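Femlow Retires the White Cup

2023-06-04
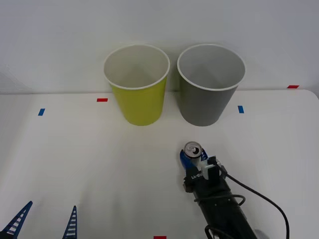 Yellow-green and gray: two paper cups with white rims on a white tabletop.

Visitors to the Berkthorpe community hall will soon have to make a decision before they get anywhere near the coffee. Femlow, which has supplied the hall's kitchen with plain white paper cups for 8 years, is switching to colored ones – yellow-green for cold drinks, gray for hot.

The first order is for 3000 cups, split evenly, so somebody at Femlow believes Berkthorpe drinks as much lemonade as it does coffee. Regulars at the early exercise class may wish to put them right.

"People kept picking up each other's cups," said Thảo Bùi, who runs the hall's kitchen. "Now they can pick up each other's cups in two colors."

The hall asked its users to choose from a sheet of color swatches last October. Of the 623 replies, 20 requested a mug. Gray won the hot drinks vote by a wide margin, beating a brown that several people described as "already dirty."

Rafsan Wijesinghe of Femlow said the yellow-green had been harder to settle, mainly over what to call it. The invoice says "pear." The hall's notice board says "lime."

White cups will stay in use until the cupboard is empty. Tea remains free after the Flumholm choir rehearsal, in gray.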